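Safe Conduct Rules for Simulated Household Manipulation
Student Project Report, Department of Automation, Wernport Technical College
Prepared by Purificación Iglesias and Iker Valcárcel

1. Purpose of the Project

The Brelarura project was set up to write a short code of practice for students who program robot arms in the college's simulated home. Earlier groups had worked without written rules, and their results were difficult to compare. One group counted a run as passed if the object reached its target, even where an arm had gone through the back of a chair on the way. Another group stopped the run at the first touch of any furniture.

The draft code contains 44 rules, arranged under 8 headings. This report covers the two headings assigned to the authors, which are gripper state and shared workspace. The remaining headings are treated in the Rivas group's report.

2. Gripper State

Under Rule 6, an arm that is not carrying an object shall travel with its fingers open and its speed limited to the value in the run sheet. The operator shall confirm the finger position in the wrist view before any move toward furniture, plants or walls.

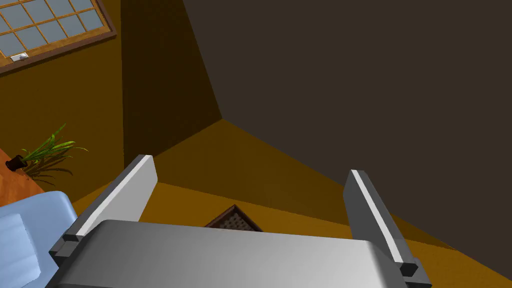 The rule was first written to apply only at the start of a run. During review it was extended to every change of target, as the students testing the draft often checked the gripper once and did not return to it. The log must show the time of each check and the initials of the person who made it. A missing entry does not void the run, but the run may not be used in a comparison table.

3. Shared Workspace

Two arms working over the same table present a different problem. The draft requires one arm to be named as the active arm in the run sheet. The other arm shall hold its position until the active arm has cleared the tabletop. Both arms may move together only where the task cannot be done otherwise, and the supervisor must approve this in writing.

Furniture that has been moved or tipped is to be recorded before the run continues. The room shall not be reset partway through, even if the object itself has not been disturbed.

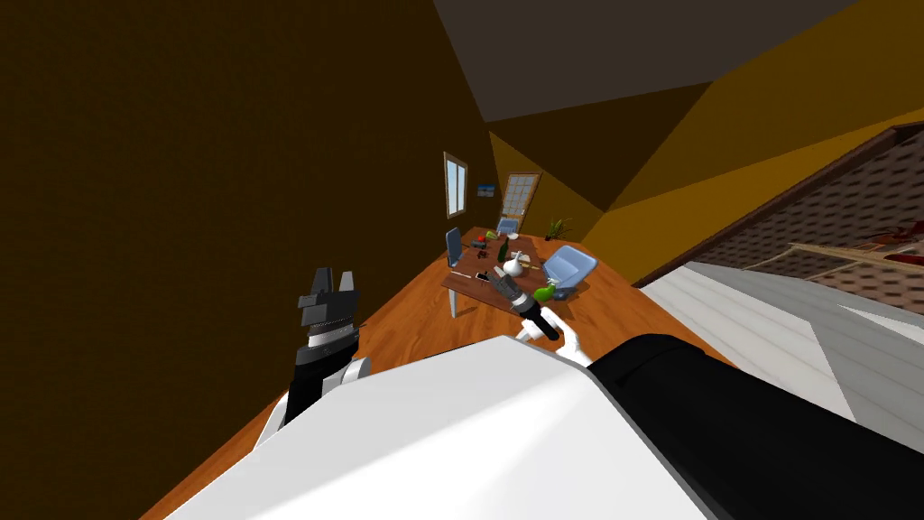
4. Review of the Draft

The draft was tried by 6 students in the Lidden laboratory during March. Their main objection concerned the amount of writing required for each run. The authors accepted this in part and replaced the free-text log with a one-page form. The requirement for written approval of two-arm motion was kept.

There was also disagreement over the word "contact." Some students read it as any overlap reported by the simulator, and others as a touch that moved something. The present text uses the first meaning. The authors recommend that the definition be placed at the front of the code and that the form be revised to match before the next class begins its work.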